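What the arms changed at Stallov: a report on our placement visits

For our project we chose Stallov, a small firm that hires out footwear to swimming pools and spas. When the shoes come back they have to be paired, checked and put on racks, and until March all of that was done by hand. We spent 3 afternoons there and talked to the people on the returns team, who were very patient with us (and kept us in tea!).

The work is now shared with a pair of arms fixed to either side of a table. Staff still empty the sacks, throw out anything split and deal with the odd sizes, but the bending and matching has mostly moved over to the machine.
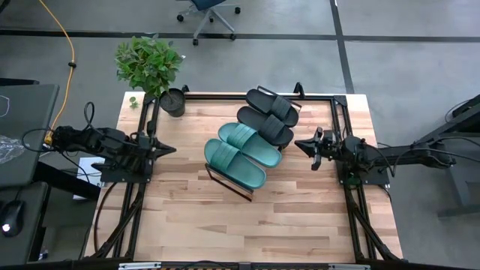
Figure 1. Two pairs of slides on the rack, green and black, between the arms.

We had expected people to be worried about their jobs, and a few were at the start. What we heard about much more was backs and wrists. One woman told us she used to go home and lie on the floor for a while before she could face cooking, and she was glad to be done with that. Others missed the chatter round the old sorting bench, which we hadn't thought to ask about, and we added it to our questions for the second visit.

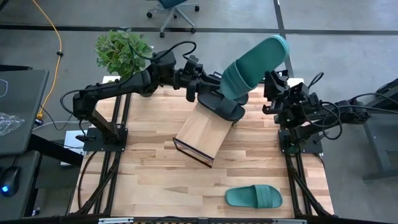

Stallov returns room, October 2023

Single shoes are handled one at a time, as with the green slide held up in the left gripper, and we found it oddly restful to watch. The team say that feeling wears off once you are the one responsible for it. Minding the table is a different sort of tiredness, more in the head than the legs, and two of them would like shorter turns at it.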